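July 2026

Boxes again. I said in May that I was done with boxes, and I have spent most of today on them, so that's how much my word is worth.

Minttu's opinion is that there is a right way to open and fold a small cardboard box and that I have never learned it. I have my doubts. I've been opening boxes for most of my life and everything inside has come out.
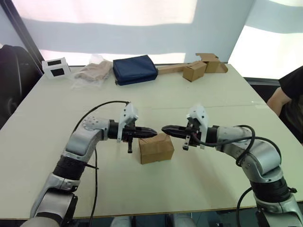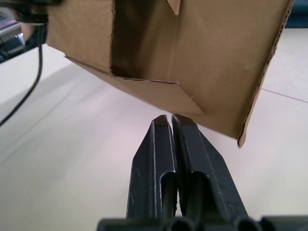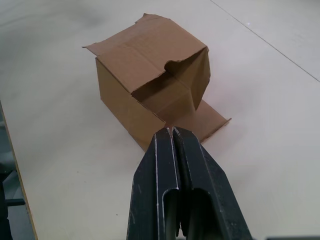 Small brown cardboard, all three.

She sent me a page of instructions from Garken, who sell the little boxes we put the spare hinges in. It says to press the seam flat, bring in the short flaps, then the long ones, then tuck. It says the box "will naturally find its shape." I don't believe a box finds anything. I did it the way the page said and the last flap wouldn't go under, and when I pushed harder the crease went soft, and after that it was never going to be square. A box with a soft crease is a bag with ideas. I did another the way I always do, short flaps last, and it held fine. Minttu said it looked bad. I said it was going on a shelf in the back room, facing the wall.

The reason for all this is the move to the Brustholm place, which I still don't think will happen when they say it will. Mathias has the list. According to Mathias there are 257 boxes of small parts to be emptied, checked, and either kept or flattened for recycling. I asked him where the number came from and he said the system. I asked who put it in the system and he went to get coffee. My guess is that half of those went out the door two years ago and the other half have something else in them now.

Loïc wants us to order new ones. Gisler will do a pallet of 2,000 at a price he keeps calling very good. I asked what we would do with 2,000 small boxes and he said we'd be glad of them. Would we? We had this same talk over the plastic tubs, and the tubs are still in their wrapping under the stairs, and I hit my shin on them this morning. I told him to get 30 and see. He looked at me like I'd asked him to cut the cardboard out himself.

I will say the old boxes are not in good shape. They were thin to start with. You lift a flap and the top layer of paper comes away and you're left with the wavy part in your fingers. Jouko says that is the damp in the back room. Merja says it's people yanking at them. I think they were cheap, and I remember saying so when they came, and I also remember being told they were "double strength," which I never saw written down anywhere. Jouko put a humidity meter in there to prove his point. It has read the same number every day he's checked, so either the room never changes or the meter is broken, and I know which one I'd put money on.

Merja has a trick with packing tape where she folds the torn edge under and tapes over the fold. She did one for me. It was neat, I'll give her that. It also took her longer than it would take to walk to the store and buy a box. She says it gets faster with practice. Everything gets faster with practice, according to the person who has had the practice.

Stopped for lunch late. Ate the rest of the rye bread with nothing on it, as someone had finished the butter and put the dish back in the fridge.

In the afternoon I tried sorting by size, which was Mathias's idea. Small here, smaller there. The trouble is that once a box has been opened a few times it isn't the size it says anymore. One side leans out, a corner curls up, and it won't sit next to its neighbors. So I had a row of small ones and a row of smaller ones and a heap that was neither, and by four the heap was winning. Loïc came by and said "pallet" and kept walking.

Then the Stindivar people called to ask if they could have our old cardboard for their shed floor. They say it keeps the weeds down. I have seen their shed and I have seen their weeds. But they'll pick it up themselves, so I said yes before anyone could think of a reason to store it. Minttu wanted to know if I'd asked what day. I hadn't. She's calling them back tomorrow.

My hands are dry as chalk from the paper dust, and there's a cut on my thumb that I keep catching on things. Merja says to wear gloves. I tried hers once and couldn't feel the edge of a flap at all, and spent ten minutes picking at the side that doesn't open.

I still haven't seen anything in writing from Brustholm with a moving date on it. Mathias says it's coming. I've left the heap where it is, with a note on top for Jouko not to move it next to the radiator, and I need to buy butter.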